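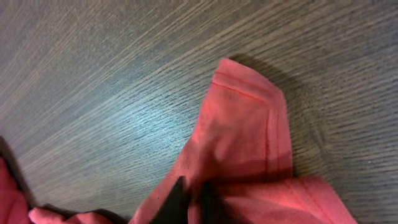 Bujar Trajkovski wanted to know if he really has to fold everything before he brings it in, or whether a bag of clean shirts is fine as it is.

Folded please. A bag of shirts takes up twice the shelf and comes out looking slept in. Full answer further down, along with the other stuff people keep asking at the counter.

GRERKO CLOTHES SWAP: QUESTIONS

When can I drop off?
Saturday, from 9 until noon. Side door on Rultwood Lane, not the front. If the door's shut, knock hard, we're probably in the back with the radio on.

What do you take?
T-shirts, sweaters, jeans, kids' stuff, pajamas. Clean and dry. Small marks OK, big stains no. No underwear, no single socks, no pillows (we've asked nicely).

How should I fold a T-shirt?
Any way that holds. What we do:
Lay it face down on a table, smooth it out with your hand.
Sleeves and sides in toward the middle, so you've got one long strip.
Bottom hem up to the neck.
Fold once more. Done.
Line up the hems if you can. Thin knits shift around, so press down on the fold before you pick it up.

Mine always comes out crooked. Does it matter?
No. We refold the bad ones. If it's driving you nuts, check the bottom hem first. A lot of cheap tees twist in the wash and the side seams wander toward the front, you won't ever get those square. Fold by the hem and ignore the seams.

Do I need a folding board?
Nope. There's one here, cardboard and tape, use it if you like. A table is better then a bed, beds are too soft and everything slides.

Do you want things ironed?
No. Shake it out while it's damp, hang or lay flat, that's plenty.

Can I mix colors in one bag?
Sure, if it's all dry and already washed a few times. Brand new reds and pinks, wash separate first. We had a pink hoodie go through with a load of whites in August. Lot of pink socks now.

How many items can I bring?
26 per household per drop-off. Not our idea of fun either but the shelves are what they are. Last season we passed on 1760 pieces and most of them had to sit somewhere first.

How do the credits work?
One item in, one credit. Coats are 2. Credits are good for three months, then they go back in the pot. Lost your card? Give your last name, we have a list.

There's a hole in the hem. Toss it?
Not yet! Hems are the easy fix. If the stitching has just come undone, put it in the mending basket by the Bühler sewing table. Ernő Hegyi does hems in the afternoon and will show you how if you want to learn. A hole in the middle of the cloth is harder, those get cut up for rags.

Can I try things on?
Yes, curtain at the back. Please refold after. Or hand it to one of us, don't stuff it back in the pile.

What happens to leftovers?
Goes to Justton House at the end of the season, folded and sorted by size. They don't have space to sort, so we do it.

Do you have bags?
Sometimes. Bring your own, paper is best.

Something not on here?
Ask at the table or leave a note in the box by the door. We check it when we rememeber to.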